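Hendberg 500 DJ Controller Review

Posted 15/10/2024 in Gear

The Hendberg 500 is a two-channel DJ controller aimed at people who play small rooms, stream from home, or make remixes and want to test them in a set before putting them online. I bought mine in February and have used it most weeks since then, at home and at a bar night where I play house and some melodic bass. I paid for it myself.

I came to it from an older Daltetti two-channel unit that had a sticking left fader and a USB port that cut out if you touched the cable. The Daltetti was fine for learning on, and I'll compare the two in a few places because a lot of people seem to be making the same move.

What you get

The box has the controller, a power supply, a USB cable and a card with a code for the Khosravi software. The cable is short. If your laptop sits on a stand behind the controller it will reach, but if you keep the laptop off to one side you will want a longer one. There is no printed manual. The PDF is decent once you find it on the Hendberg site, under Support and then Archive.

Build

The case is plastic with a metal top plate. It does not flex when you pick it up from one corner. The rubber feet hold on a smooth table, and on the wobbly folding table at the bar I put a towel under it, same as I did with the old one.

The knobs are rubber coated and have a firm center click on the EQ. I like this. On the Daltetti the center click was so weak that I would leave the mids slightly up and not notice for half a set. The gain knobs have no click, and they sit close to the high EQ, so I have grabbed the wrong one more than once in the dark.

The play and cue buttons are large and quiet. The loop buttons are small and make a loud plastic sound. If you stream with an open microphone near the decks, your listeners will hear them.

Jog wheels

They are bigger than I expected at this price. The tops are touch sensitive and the sides nudge. Out of the box the touch setting was too high and a sleeve would stop the track. Turn it down in the settings menu. I have mine two steps under the default and it has behaved since.

I don't scratch much, so take this part lightly. Baby scratches and simple cuts come out clean. There is a small delay compared with the club gear I've used, and a person who scratches for a living would not be happy with it. For cueing up a vocal or dragging a drop back by a beat, it does the job.

Pads

Eight pads per side, with hot cue, loop roll, sampler and stems modes. The pads are good. They light up in the color you gave the cue in the software, and they register a light tap. Two of mine double triggered in the first week. The firmware update fixed it.

Stems mode is the reason a lot of people will look at this controller. You hold shift, press the mode button, and the top row of pads turns the drums, bass, vocals and everything else on and off. I use it to lay a vocal from one remix over the instrumental of another, and it has changed how I put sets together. Tracks with a busy, bright synth lead do not separate well. On those the vocal comes out with a watery sound behind it, and in an empty room you will hear that clearly. In a full room it passes.

That is the software more than the hardware, of course, but the two are sold together.

Sound

Main out is balanced quarter inch, with RCA next to it. The RCA level is lower than I would like. At the bar the house mixer only has RCA inputs free, and I have to run the master at three o'clock to get a healthy level. No distortion, but there isn't much left above it.

Noise floor is fine. With the master up and nothing playing I hear a faint hiss in headphones and nothing from the speakers. The headphone output is loud, much louder than on the Daltetti, and there are both large and small jacks, which can be used together.

The microphone input is the weak point. It has one tone knob and a gain knob, and voices come out thin. I tried two microphones and got the same result with both. If you host as well as play, run your microphone into a separate mixer.

Software

Khosravi comes in a free version and a paid one, and the code in the box unlocks the paid one for as long as you own the controller. You have to make an account. My library is 3000 tracks, and the first scan took a whole evening with stems analysis turned on. I'd leave that off at first and let it work on playlists as you need them.

Beat grids are accurate on most house and trap. They are bad on anything with a long intro that has no drums, and many of the remixes I play have exactly that. You can fix the grid by hand, and the fix saves to the file. Search is fast. Playlists from Trater came across in the right order with the cue points intact, but the cue colors were lost and every cue turned green. I spent a few nights redoing them.

It has crashed on me once, at home, while I was dragging a folder in with two decks running. It has not crashed at a gig. I keep a phone with a mix on it plugged into the spare channel anyway.

Effects

There are three effects slots per deck and a paddle for each channel. The paddles lock up and spring back down, and they feel solid. Echo, filter and reverb are the ones worth using. The flanger and the thing called Crush sound cheap to me. The echo tail keeps going after you bring the fader down, so you can get out of a track cleanly when the next one is in a bad key for blending.

The filter knobs are at the bottom of each channel, where you would expect them. The sweep is smooth until the last bit on the high-pass side, where it drops off quickly. I got used to it after a couple of weeks.

Carrying it

It fits a standard mid-size controller bag with room for headphones and cables. I take it on the bus without trouble. The power supply is needed only if your laptop can't give it enough power on its own. Mine can, but the pads go a little dimmer on laptop power, so I plug it in when there is an outlet near the booth.

Compared with the Trater

The other controller I considered was the Trater, which costs $100 more. I tried one in a store for half an hour. The jog wheels are better and the microphone section is a lot better, with a proper three-band EQ. The pads are stiffer, and the layout puts the loop controls above the jog wheels, where I don't want them. It also locks you to its own software unless you pay for a separate license. If you do weddings or host, I would look hard at it. For playing and testing remixes I preferred the Hendberg, and I still do.

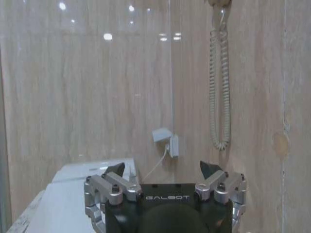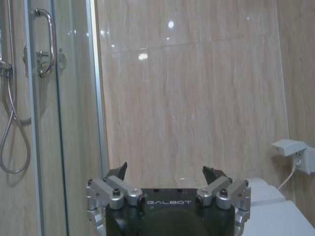

Support

I wrote to Hendberg about the double triggering before I knew there was an update. My ticket was number 1857, and the reply took four days. It had a link to the firmware and clear steps. The updater runs on Windows and Mac. It asks you to unplug everything else from the USB ports first, and you should, because mine failed the first time with a hard drive connected.

Warranty is two years with registration and one year without. Registering means filling in a form with the serial number, which is printed on the underside in very small type. Take a photo of it with your phone and zoom in.

Problems so far

One knob cap, the low EQ on the right, came loose in the summer. It pushes back on but it comes off again if I pull it while packing. The ring light on the left jog wheel flickers for a second at startup. It doesn't affect anything. The crossfader still feels the same as when I got it, though I use it less than the channel faders.

Should you buy it?

If you are coming from a first controller and want good pads, stems and a balanced output, yes. If your old unit works and you don't care about stems, the difference is smaller than the ads make it look, and I would put the money into speakers or headphones. Anyone who needs a microphone should skip it or plan on the extra mixer.

I'm keeping mine. I have a replacement knob cap on order and will update this page if the new one fits any tighter.

Rating: 4 out of 5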